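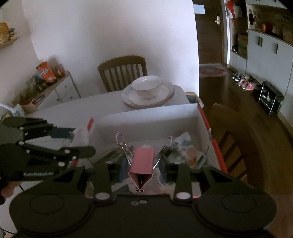
Kulkarni Business Services, Supplies Team (Kimetti Building)

Stockroom Guide, Section 4: The mixed box and the binder clips

4.1 What the section covers

Each floor has one open white box with red edges. In the guide it is called the mixed box. Small supplies are put there when they come back from desks, meeting rooms and closed projects. The section explains how to set up the box, how to empty it, and how to check the binder clips before they return to the Fidden drawers.

Full cartons and unopened deliveries are described in Section 3. Please do not put them in the mixed box.

4.2 What you need

A clear table, white or light if possible
The mixed box of your floor
The Fidden drawer unit, with the drawers for clips pulled out
One small tray for damaged pieces
A dry cloth
Rulex labels and a soft pencil

4.3 Setting up the box

1. Wipe the table and the inside of the box with the dry cloth.
2. Put the box on the table with the opening up. Leave a free space of one drawer width on the right side and on the left side.
3. Check the corners of the box. If a corner is open, press it together and fix it before you put anything inside.
4. Write the floor on a Rulex label with pencil and stick it on the outside, on the short wall.
5. Place the tray for damaged pieces behind the box, where it cannot be mistaken for a drawer.

Note: The label goes on the wall only. A label on the red edge comes off after a few weeks and leaves glue.

4.4 Emptying the box

1. Take out the packets and the wrapped items first. They stand on top of the small things and hide them.
2. Look at each packet. A closed packet goes to the shelf for its kind. An open packet stays on the table until you know if the content is complete.
3. Take out the crumpled wrapping which has nothing inside. Feel it with your fingers before you throw it away. Single clips and pins like to stay in the folds.
4. Take out the binder clips one by one. Hold the clip by the folded body and lift it straight up over the box.
5. Put each clip on the table with the handles away from you.
6. When only small pieces are left, tip the box slowly over the tray.

Caution: Do not reach to the bottom of the box with a quick movement. There can be pins and open staples between the packets.

Caution: Do not pull a clip out by one wire handle. The handle can jump out of the small tube in which it sits, and the spring body closes on your finger.

4.5 Checking a binder clip

A binder clip has a folded body and two wire handles. The body is colored, in our stock mostly black or pink. The handles are silver. Look at every clip in the following order.

1. Look at the body from the short end. You should see a hollow triangle, which closes to the two curled tubes where the handles are inserted.
2. Check that the tubes touch each other along the whole length. If you can see light between them, the clip has been used for a too thick stack. Put it in the tray for damaged pieces.
3. Move each handle with one finger. It should turn easily, from the open position to flat against the body.
4. Compare the loops of the handles. When you look from the side, one can seem narrower than the other, and this alone is no fault. A handle which is bent so that it does not lie flat is a fault.
5. Press both handles together once and let them come back slowly. Do not let them snap.
6. Wipe off ink and glue with the cloth. Color which is scratched at the edges is accepted.

Note: The pink clips are used for papers that wait for a signature. Please keep them apart from the black ones, also when the size is the same.

4.6 Putting the clips into the drawers

1. Fold both handles flat against the body.
2. Lay the clips in one row with the tubes to the front of the drawer. Start the second row only when the first is full.
3. Fill a drawer with 100 clips at most. With more, it does not close without force.
4. Loose handles go in the small compartment at the back. They can be put in again, see 4.7.
5. Push the drawer in until you hear it click.

4.7 Putting a handle back

1. Hold the body on the table with the tubes up.
2. Press the two legs of the handle together between thumb and finger.
3. Place the legs in the two ends of the tube and let go slowly.
4. Turn the handle two or three times. If it comes out again, the clip belongs in the tray.

Caution: Turn your face away a little when you press the handle. A wire which slips can fly over the table.

4.8 When something does not fit

The drawer does not close. Look for a handle which stands up, usually in the last row.

You find an item with no place in the Fidden unit. Put it back in the mixed box and write it on the list at the door.

The box is full before the end of the month. Bring it to room 28, between 9 and 11 in the morning. An empty box is given in exchange.

The tray for damaged pieces is full. Empty it in the metal bin beside the paper store. Do not use the bin for paper.

Continue with Section 5, Envelopes and padded bags.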